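Folding on the bed vs. folding at a table
Pendham Home Boards > Laundry & Linens > Sorting and folding

quiltside
Posts: 1,308

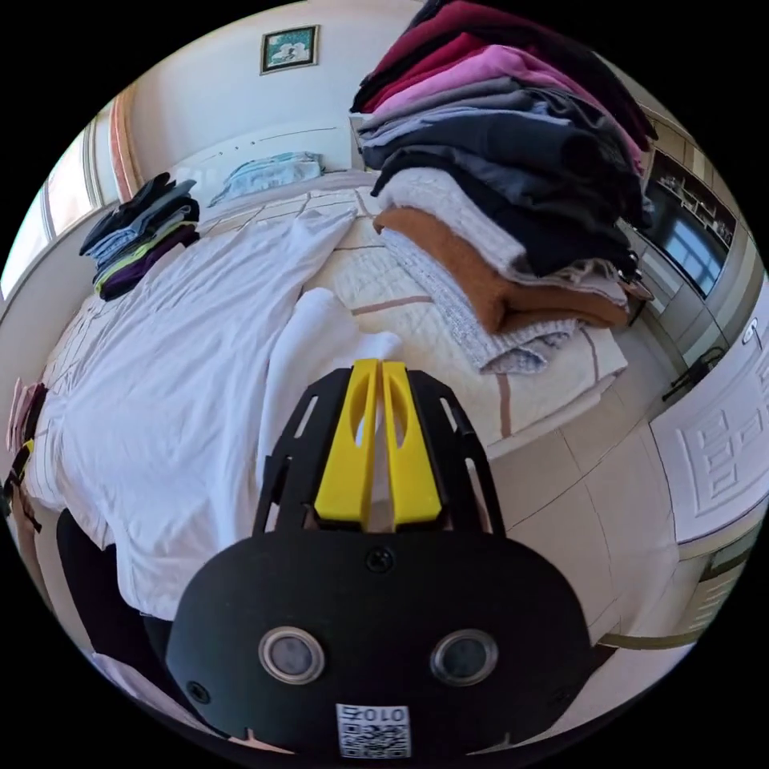 I have folded laundry on the bed my entire adult life and I would like someone to tell me why my stacks come out like a geological survey. I start with the best intentions and a flat surface. By the halfway mark I have one tall pile that contains every category of clothing known to retail, with a dark red thing on top, the navy and charcoal stuff somewhere in the middle and the big cable knit at the very bottom with its edge flopping over the side onto the quilt. Then there's still a towel in a heap and a big white garment spread out flat and full of creases, which I keep smoothing and then walking away from.

My spouse thinks I should fold at the dining table like a civilized person. I say the bed is bigger, softer, and has the advantage that I can't go to sleep until it's done. Who's right? I'm prepared to be told it's me.

mothproof
Posts: 60

It's you, with reservations.

Bed is correct for volume. The trouble is the quilt. Anything stitched in a grid looks flat and behaves like an egg crate, so a pile over a certain height starts to travel. Put a board under the stack. I use the shelf out of a bookcase we never put back together after the move, and it has done more for this household as a folding board than it ever did for books.

The single tall pile is on you, though. You've built a filing cabinet with one drawer.

tumbledry_low
Posts: 1,529

Table. Always table. I don't know why this comes up every June.

You're bending over a bed for forty minutes. Beds are knee height. Tables are the height of a person's hands. I did it your way until my lower back filed a formal complaint, and I've been at the kitchen counter ever since, with the radio on, like a woman in a commercial for margarine.

Also the "can't go to sleep until it's done" theory is a lie we all tell. At 11 p.m. the stack goes on the chair. You know it does.

quiltside
Posts: 1,308

The chair is a separate issue and I won't be discussing the chair.

halfaload
Posts: 28

New-ish here, so be gentle. Isn't the knit at the bottom the right way around? I was taught heavy at the bottom, light on top. Quiltside has the cable knit down there and the rust brown fuzzy sweater right above it, and that seems like decent engineering to me. The lean is coming from somewhere else.

mothproof
Posts: 60

Heavy at the bottom is good advice for books and bricks. Sweaters are heavy and squashy, and that's the worst thing you can build on. You've poured a foundation of pudding. Jeans at the bottom if you have them, then the flat cotton stuff, knits on top where they can slump in peace.

And the bottom sweater gets a crease pressed into it by everything above. You won't notice until you're wearing it and there's a line across your stomach.

halfaload
Posts: 28

My grandmother would have fought you in a parking lot.

mothproof
Posts: 60

She'd have won, I'm sure. She'd still have a line across her sweater.

spincycle_sal
Posts: 412

Can we talk about the white fleecy knit sitting right between the navies and the rust sweater? I lost an entire black cardigan to that arrangement. It wasn't ruined, it simply became a gray cardigan with a personality. Fleecy things shed on whatever they touch and dark things collect it. I keep anything fuzzy in its own pile on the far side of the bed, like a guest nobody is sure about.

tumbledry_low
Posts: 1,529

Agreed on the fuzz. We can have peace in our time on the fuzz.

To get back to the question: quiltside, what order do you fold in? I suspect you're taking whatever comes out of the basket next.

quiltside
Posts: 1,308

I am taking whatever comes out of the basket next. Is there another way?

tumbledry_low
Posts: 1,529

Oh, honey.

Sort first. Dump the whole thing out and make flat heaps by where it's going to live, before you fold a single item. Shirts drawer, sweater shelf, linen closet, other person's problem. Then fold one heap at a time. Each stack is short because it's one drawer's worth, and you carry it straight there. A tall mixed stack has to be taken apart again at the dresser, so you end up handling everything twice and swearing once per garment.

beigetowel
Posts: 733

I'm going to disagree with the sorting people. Sorting first means everything lies in a heap longer, and heaps make wrinkles. I fold in basket order and then deal the finished pieces out like cards at the end. It takes me no time at all, and it's the only part of laundry I look forward to.

What I do insist on is towels first. A towel takes up half the bed when it's bunched and almost nothing when it's folded. Get them out of the way and suddenly you have a workspace. Leaving the towel for last is how you end up folding shirts in a space the size of a placemat.

quiltside
Posts: 1,308

I leave the towel for last as a treat. It's a rectangle. It's the only thing in the basket that wants to be folded.

beigetowel
Posts: 733

I understand that completely and you still have to stop.

spincycle_sal
Posts: 412

What about the big white one? If it has sleeves, don't fight it lying on its back. Face down, sleeves in toward the middle, then sides, then up from the hem. Smoothing with your hands does nothing much for creases that have already set. Either shake it hard by the shoulders straight out of the dryer or accept that you own an iron.

quiltside
Posts: 1,308

I own an iron the way some people own a canoe.

mothproof
Posts: 60

Hang it in the bathroom while you shower. It's half as good as ironing and you were going in there anyway.

halfaload
Posts: 28

Does anyone use one of those folding boards with the flaps? My roommate bought a Cellach and swears by it. I tried it and got one beautiful T-shirt and one pinched thumb.

tumbledry_low
Posts: 1,529

I had the Cellach. It's fine for T-shirts if you have a great many of them and want your drawer to look like a store. Useless for sweaters, since the flaps don't close over anything thick. Mine is under the sink now, holding up a leaky bottle of floor cleaner. The Uvau one is bigger and stiffer and I've heard nicer things about it, but I'm not buying a second plastic butterfly to find out.

beigetowel
Posts: 733

I have the Uvau. It is bigger and stiffer. That's my review.

spincycle_sal
Posts: 412

Shelf dividers did more for me than any board. I got the Zaidi ones that clip onto the closet shelf, and now the sweaters stand in short stacks with a wall on either side. They lean, they hit the wall, they stay there. I've stopped trying to make straight stacks and started making stacks with supervision.

quiltside
Posts: 1,308

OK, trial run reported as promised to nobody in particular.

Sorted first, per tumbledry. Towel first, per beigetowel. Knits on top, per mothproof, with apologies to the grandmother. Cutting board under the pile for lack of a bookcase shelf (a clean one, before anyone starts). Fuzzy things exiled to the foot of the bed.

Four short stacks. None of them fell over. One leaned, but it was the socks and I don't think socks should be stacked in the first place, so I'm letting that go. It did take longer. Sorting alone ate most of a podcast. The bathroom trick got the white thing from "slept in" to "sat in."

I stayed on the bed. I tried the dining table for five minutes and there was mail on it, and moving the mail meant reading the mail.

tumbledry_low
Posts: 1,529

I'll take it. Come back when your back goes.

mothproof
Posts: 60

Please don't put the cutting board back in the kitchen with lint on it.

quiltside
Posts: 1,308

I've rinsed it.

beigetowel
Posts: 733

Socks go in a bin, loose, unpaired. I'm not opening that argument here. There's a thread for it already, and it got locked.

halfaload
Posts: 28

Went and read the locked sock thread. It's a lot. I pair mine and I'd like to go on posting here, so I'll leave it at that.

Did the stacks make it into the drawers, though?

quiltside
Posts: 1,308

Three did.

tumbledry_low
Posts: 1,529

And the fourth?

quiltside
Posts: 1,308

I believe I said I wouldn't be discussing the chair.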